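Why Do Peaches Have Fuzz?

Have you ever picked up a peach and rubbed it against your cheek? It feels a bit like a tennis ball, or the top of a puppy's ear. Now try the same thing with a plum or an apple and you'll find it smooth as can be. So what is all that fuzz doing there?

Let's start with the tree. A peach begins as a pink flower, and when a bee has been by with some pollen, the little green part in the middle of the flower starts to swell. At first it's hardly bigger than a pea, and it's already furry! Those tiny hairs grow out of the skin, just like the hairs on your arm grow out of yours.

Growers think of the fuzz as a kind of raincoat. When dew settles on a peach, a lot of it sits up on the hairs and doesn't soak the skin, and that matters because soggy fruit can rot. The hairs are a nuisance for small insects too. Imagine trying to walk through a field of grass taller than your head, with every blade poking you in the tummy, and you'll have some idea of how a very small bug feels about a peach.

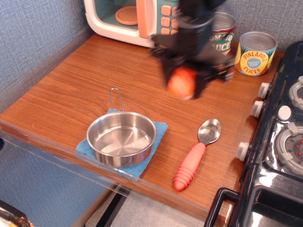
A round, orange-red toy fruit above a kitchen-style counter.

Now, what about nectarines? Lots of people think a nectarine is a peach crossed with a plum, but it's really a peach with no fuzz. The two are the same kind of fruit, and one small difference in the instructions inside the plant (we call those instructions genes) decides whether the skin will be furry or bald. Every so often a peach tree will even grow a nectarine on one of its branches, all by itself.

Ok-hee Yoo grows peaches on a hillside at Skurndale, where she has 873 trees, and she says her favourite part of the job is the smell of the shed in picking season. She wears long sleeves even when it's hot, because peach fuzz gets under your collar and makes you itch like anything! Her neighbour's boy, Ha-rang, is 8 and swears that the furriest ones taste best, though he has been known to eat the bald ones as well.

If the fuzz bothers you, rub the peach gently under the tap with your fingers and most of it will come away. Then dry it on a clean tea towel and eat it over the sink, so the juice has somewhere to go.

Words to know
Gene: a tiny instruction inside a living thing that helps decide its colour, shape or skin.
Pollen: the powder that bees carry from flower to flower.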